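Einen Holztisch von Flecken befreien, ohne ihn danach neu kaufen zu müssen

Ein heller Holztisch merkt sich alles. Teller, Tassen, den einen Abend mit der Rote Bete. Wer ihn nicht jeden September abschleifen will, kommt mit etwas Geduld und erstaunlich langweiligen Mitteln aus.

Was Sie brauchen:
Gallseife oder ein mildes Spülmittel
2 weiche Baumwolltücher
Schleifpapier, Körnung 300
Hartwachsöl (bei mir steht noch eine Dose Flavia im Keller, jedes andere tut es auch)

1. Abräumen. Alles runter, auch den Teller, der angeblich nur kurz da steht. Um Geschirr herumzuwischen ergibt einen sauberen Tisch mit rundem Andenken.

2. Feucht abwischen, immer mit der Maserung. Das Tuch soll feucht sein, also gut ausgewrungen. Holz badet nicht gern.

3. Fleck einseifen, 5 Minuten warten, abnehmen. Wer jetzt schrubbt, hat danach einen hellen Fleck statt eines dunklen - auch eine Art Fortschritt.

4. Über Nacht trocknen lassen. Föhnen zählt nicht.

5. Was übrig ist, ganz leicht anschleifen, wieder mit der Maserung. Staub gründlich abnehmen, Öl dünn auftragen, Überstand nach Packungsangabe abreiben. Öllappen danach ausgebreitet im Freien trocknen lassen, denn zusammengeknüllt können sie sich selbst entzünden.

Schwache Schatten im Holz bleiben trotzdem manchmal zurück. Ich nenne das Patina und stelle etwas darauf.
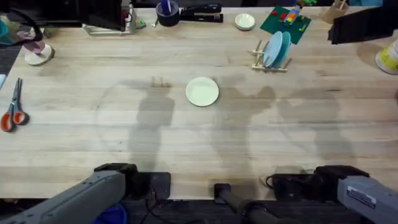 Beim Einräumen kommt an die hintere Kante, was ohnehin immer auf dem Tisch wohnt: Schälchen, Tellerständer, Bauklötze, der Tacker. Unter die Klötze gehört eine Matte, denn Kinder bauen nicht, sie lassen einstürzen. Die Mitte bleibt für das Essen frei, bei uns hält das im Schnitt bis zum Abendbrot.

Lackierte Tische bitte nicht ölen. Das Öl bleibt oben liegen und klebt, und dann klebt auch der Tacker.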